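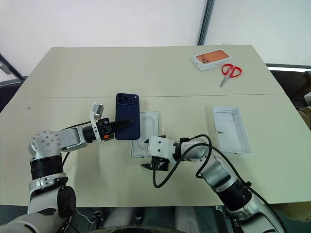
Pesdale is a collection of recordings of one small job, putting a phone into its packing tray. The job sounds too easy to deserve a README, and I thought so too until I read the notes from the January sessions. The tray is a white molded insert with a rounded-rectangle recess, laid flat on a cream-colored table, and the phone is dark navy with three large round lenses on its back. Dark phone, white tray, pale table: that is about as friendly as contrast gets, and results on this set should be read with that in mind.

What is in it

3673 recordings, of which 1041 have been checked by a person from start to finish. The rest were checked by a script that only confirms the file opens and has a label. I would not call those "verified," although an earlier version of this file did.

Each recording comes with a text label and an outcome field (seated, not seated, unclear). Please don't drop the "unclear" ones without looking at them. Kai-wen Tsao and Lai-ching Wei labeled the same 200 recordings separately and most of their disagreements were over phones that sat a little high on one side. Kai-wen counts that as seated. Lai-ching does not. The labels follow Lai-ching, and I'm still not sure she's right for every case.

What it is said to be good for

The Clirkesico project page describes Pesdale as covering "retail packing." It doesn't. An empty box bottom and a closed phone box lie on the table, but there is no sleeve, no charger and no paperwork anywhere in the set. It covers a phone and an insert. If you need the whole package, look at Mok, which has its own problems.

Known problems

Tray wear. Molded inserts soften at the corners with use, and the log doesn't say when one was swapped for a new one. A phone that drops in easily may say more about an old tray than a good placement.

Wording. Labels use "tray," "insert" and "holder" for the same thing. Ming-te Hung has a cleanup list, not yet applied.

Duplicates. Up to 2 percent, by file hash only. Near duplicates have not been looked for.

Changes

Thursday, June 6, 2024: outcome field added, "verified" removed from this file, Sistidgate folder names shortened.

Corrections go to Wai-kit Hsueh. Please include the recording number.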